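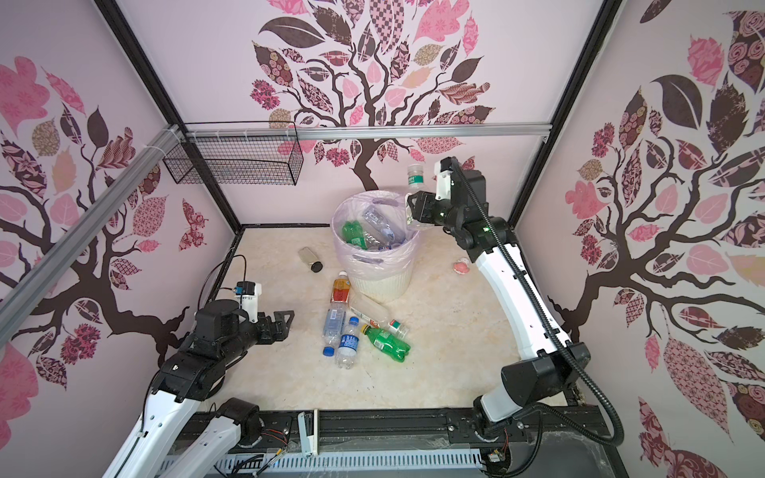

Árboles en la pared: el papel pintado en las casas de Pernness
Trabajo de proyecto de Trinidad Ocampo
Tutora: Rosine Bouvier
Entregado el 9 jun 2020

Por qué elegí este tema

Mi abuela tenía en el pasillo un papel de hojas verdes que yo recorría con el dedo cada vez que iba a lavarme las manos, y creo que todo este trabajo viene de ahí. Cuando la profesora Bouvier nos pidió en febrero que buscáramos un tema «que se pudiera tocar», mis compañeros pensaron en telas, en barro, en pan, y yo pensé en aquel pasillo. Le dije que quería estudiar el papel pintado con dibujos de árboles y ella me contestó que sí, pero que no me quedara en lo bonito, que preguntara quién lo compraba, quién lo pegaba y qué pasaba cuando se despegaba. He intentado hacerle caso, aunque reconozco que en lo bonito me he quedado algún rato.

Un poco de historia (la que me cabía)

El papel para paredes empezó en Europa como una solución modesta para quien no podía colgar tapices. Al principio se hacía en hojas sueltas, estampadas con tacos de madera, y se pegaban una al lado de otra procurando que el dibujo casara. Después llegaron los papeles chinos pintados a mano, con ramas, pájaros y flores que subían por toda la pared, y los talleres europeos se pusieron a imitarlos con más o menos gracia. En el siglo XIX aparecieron las máquinas de rodillos y el rollo continuo, el precio bajó mucho y el papel entró en casas corrientes como las de mi barrio.

El árbol es un motivo curioso. Una florecita se repite sin que importe mucho dónde la cortes, pero un árbol tiene tronco y copa, tiene un arriba y un abajo, y pide una pared entera. Por eso muchos fabricantes lo resuelven con ramas que se enredan y que esconden la repetición, y otros hacen murales en varios paños numerados, que hay que colocar en orden. Hay también una familia que a mí me encanta, la de las hojas rellenas de estampados distintos, como si alguien hubiera recortado retales de blusas y manteles viejos y los hubiera puesto a crecer en una rama. Viene de las labores de retales, y me parece que por eso resulta tan casera, incluso cuando está recién salida de la imprenta.

Cómo hice el trabajo

Mi idea era visitar muchas casas y al final visité pocas, porque desde marzo no se podía ir a casa de nadie y bastante hicieron los vecinos con atenderme por teléfono. Preparé un cuestionario de 20 preguntas, que era demasiado largo (a la señora Westley se le enfrió la sopa contestándolo, me lo dijo con mucho cariño), y lo fui acortando sobre la marcha. También escribí a la tienda Hastidix, de la calle mayor, que vende pinturas y papeles desde antes de que naciera mi madre, y me dejaron consultar sus muestrarios viejos, que me prestaron metidos en una caja de zapatos. Entre todos sumaban 200 muestras. Las ordené por motivo y por color en la mesa del comedor, con gran paciencia de mi familia, que estuvo cenando en la cocina.

Lo que encontré en los muestrarios

Los papeles con árboles enteros eran pocos comparados con las flores y las rayas. En los más antiguos mandan los verdes y los ocres, con troncos finos y mucho cielo entre las ramas. Más adelante los fondos se vuelven rosados o crema y los troncos se oscurecen, y se nota que el dibujante ya no quería imitar un bosque, quería una figura decorativa y punto. En el reverso de algunas muestras había anotaciones a lápiz, precios sobre todo, y en una ponía «dormitorio niña, no queda». Me quedé un buen rato mirando esa.

El empleado de Hastidix me explicó una cosa que yo no sabía, y es que con los dibujos grandes se desperdicia mucho papel. Cada tira tiene que empezar en el mismo punto del dibujo que la anterior, o en la mitad si el caso es alternado, y lo que sobra entre un punto y otro se tira. La gente compraba los rollos justos, se quedaba corta y, cuando volvía, el lote nuevo tenía otro tono.

La casa Meijer

De todas las conversaciones, la más larga fue con la familia Meijer, que vive en una casa de 2 plantas junto al río. Al arreglar el comedor encontraron una capa de papel debajo de otra, y debajo otra más, y en la última aparecieron unas ramas marrones con frutos. Podrían haberlo rascado todo y pintar, que era el plan, pero decidieron conservar un trozo al lado de la ventana, con un marco de listones. El señor Meijer pidió presupuesto para restaurar la pared completa y le dijeron 800 euros, de modo que se quedaron con el trozo. Me lo contaba riéndose, y luego añadió que su hijo pequeño le da las buenas noches al árbol.

Le pregunté si alguien recordaba a quién se le había ocurrido poner aquel papel y no lo sabían. Me dio pena, y al mismo tiempo me animó a preguntar en mi propia casa. El pasillo de mi abuela lo empapeló mi abuelo en un fin de semana, con un cubo de cola y sin ninguna experiencia, y hay una tira detrás de la puerta que está puesta boca abajo. En todos estos años yo no me había dado cuenta.

Dificultades

La mayor fue fechar los muestrarios, que casi nunca llevan año. Me guié por los precios, por el tipo de letra y por lo que recordaban en la tienda, y seguramente me he equivocado en alguno. La segunda fue que casi todas las personas que contestaron son mayores, así que sé mucho de lo que se ponía antes y muy poco de lo que se pone ahora. Si siguiera el trabajo, hablaría con gente joven que acaba de mudarse.

Agradecimientos

A la profesora Bouvier, por las correcciones en lápiz verde; a Hastidix, por la caja (ya devuelta, muestra por muestra); a las familias Meijer y Westley, y a mi abuela, que me ha guardado un retal del pasillo para cuando tenga casa propia.

Comentarios

marisa_p: Qué recuerdos, en mi cuarto había uno de ramas con pajaritos y yo les ponía nombre a todos. Enhorabuena, Trinidad.

Julián: Un apunte sobre la cola: la de antes se preparaba en casa con harina y agua. A mi padre se le llenó de bichitos una pared entera.

Trinidad Ocampo: ¡Gracias, Julián! Lo de la harina me lo mencionó también la señora Westley y se me olvidó ponerlo.

vecina del río: ¿Sabéis si en Hastidix siguen cortando el papel por metros? Necesito muy poco, es para forrar un armario.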